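## 2. Setting up your Bivley watering unit

Welcome back. If you have read section one, you already know what came in the carton, and the heavy lifting is behind you. Setting up the Bivley is a pleasant job for a quiet afternoon, so put the kettle on, read this section through once, and then come back to the top and follow along with the parts in front of you.

Please pick the plants you want to water before you start. The Bivley will look after a good-sized windowsill or a shelf of houseplants, but it's happiest when everything on one line likes the same amount of water. Ferns and cacti on the same hose will never agree with each other (I have tried, and my poor cactus went to mush by October).

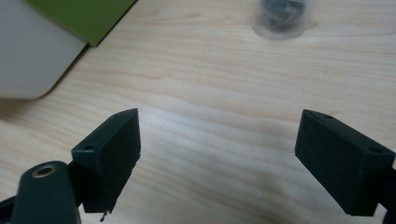 **Bakari Rashidi**
Customer guides, Sutus
22/07/2014

### Placing the tank

1. Set the tank on a firm, level surface, lower than the rims of your pots. If the water in the tank sits higher than the drippers, it can keep on running after the pump stops, and you'll come home to a wet rug.
2. Turn the tank so that the fill cap faces you. The hose outlet should now be at the back.
3. Rinse the tank with plain cool water and pour it out. No soap, please.
4. Fill the tank to the lower line, marked 2000 ml. Leave it there while you test. Once you're happy that nothing leaks, you can top it up to the upper line at 3000 ml.

> **Caution:** Keep the power adapter and its plug well away from the tank, and never fill the tank with the adapter plugged in. Dry your hands first, too.

### Running the hose

5. Push one end of the Vuvside hose onto the outlet until it meets the collar. It's a snug fit - if it fights you, hold the end in warm water for a minute and try again.
6. Lay the hose loosely along the back of your pots. Take your time over this, and let it curve gently wherever it wants to curve.
7. Cut the hose next to each pot with sharp scissors and press in a dripper stake. A square cut seals much better than a slanted one.
8. Close the far end with the Venkataraman plug. This is the small gray one with the ring, part number 268 if you ever need to order another.

**Note:** If you have pots left over at the end of the hose, please don't stretch it to reach them. Extra hose is sold by the roll.

### Getting the soil ready

Very dry potting mix lets water run straight down the sides of the pot, so water every plant by hand the evening before you switch over. A layer of bark or small stones on top helps the soil stay damp between waterings, and any garden store will have something suitable. I like to keep mine in a lidded box so it doesn't end up all over the floor.
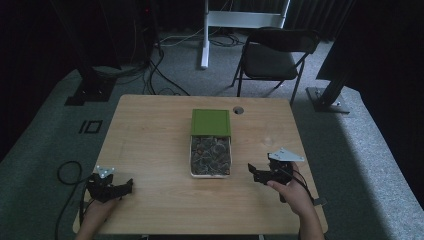

*Box with the green lid slid partway back.*

9. Push each stake into the soil about halfway between the stem and the rim.
10. If you are using a top layer, spread it after the stakes are in, and leave the dripper heads showing.

### First run

11. Plug in the adapter. The light on the pump will blink green.
12. Hold down the button marked TEST. The first drips may take a little while to arrive, especially at the far end - the hose has to fill up first.
13. Walk along the line and look at every joint. If you find a leak, unplug the adapter, trim the end of the hose, and push it back on.
14. Set the dial to LOW and leave it there for the first week.

**Note:** A gurgling sound during the first run is only air leaving the hose. If it's still gurgling the next day, turn to section five.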